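Part-Time Kitchen and Set Helper, Plimeck Road
Porkden Test Kitchen

Posted in: Food and Hospitality, Part-Time
Hours: 30 per week
Start: July

Porkden is looking for a part-time helper for its test kitchen. We try out recipes for home cooks using ordinary ingredients and cookware, and we need someone to set up the tables, measure, portion and put everything away again. Beans and grains are a big part of the work.

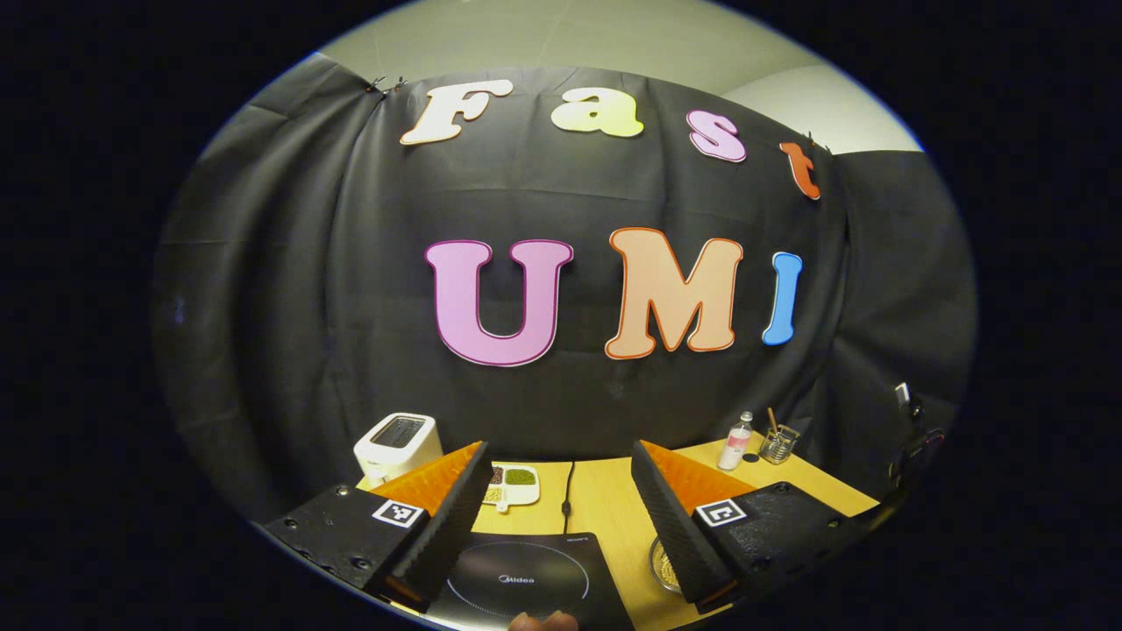
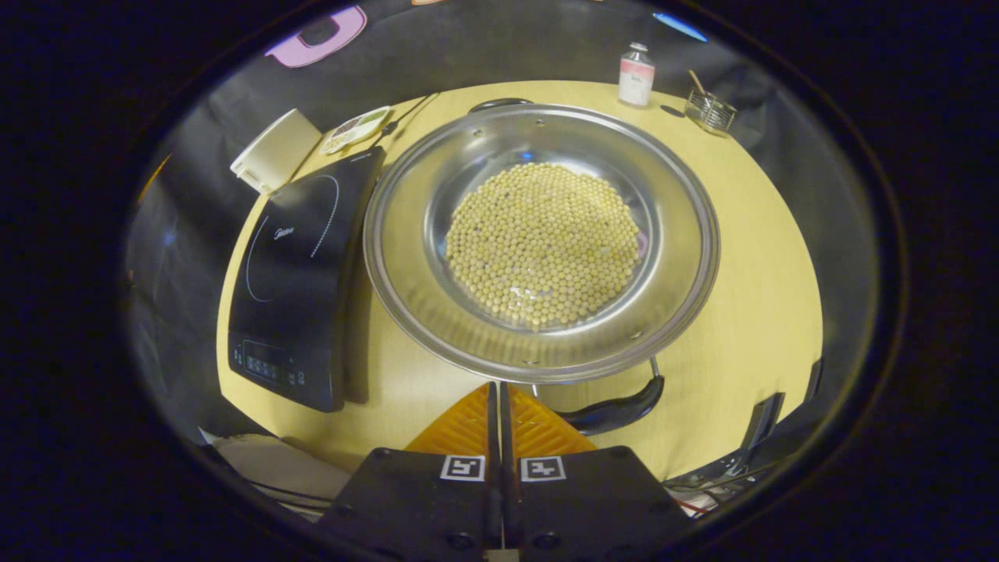 Cut-out letters on the backdrop, and soybeans in the steel pan with the induction cooktop beside it.

You will work at a table most of the day. There are 49 recipes on the list for this season and each one is run more than once, so the job suits a person who doesn't mind doing the same thing again with a small change.

What you will do

Weigh dry beans, rice and other staples on the kitchen scale and write the amounts on the recipe sheet.
Sort through beans and take out any that are broken or discolored.
Lay out pans, cups and bottles for each run.
Wipe down tables and cooktops between recipes.
Hang and straighten fabric backdrops. Cut, mount and store letters for table displays.
Wash and dry cookware. Pans with long handles go on the low shelf.
Check deliveries from Tangen, our dry goods supplier, and label the bins.

What we ask for

You can stand for long stretches and lift a 30-pound sack.
You write clearly. Our recipe sheets are still on paper.
A food handler card, or willingness to get one in your first month.
Kitchen experience is useful but not required. Neat hands with scissors and clips are a plus.
Please tell us about any food allergies when you apply. Soy, wheat and sesame are all used in the room.

Pay and schedule

Pay is $85 per half-day shift. Shifts start at 8 a.m. or 1 p.m. and you can tell us which you prefer. Lunch is provided on days with two shifts. Street parking is free, and the Nemico bus stop is across from the side entrance.

How to apply

Send a short note with your work history and the hours you are free. One page is plenty. Drop it off at the front desk or use the form on our jobs page. We will ask you to come in for a paid trial shift before we make an offer. Wear closed shoes and tie back long hair. Aprons are here.

Applications are open until the position is filled.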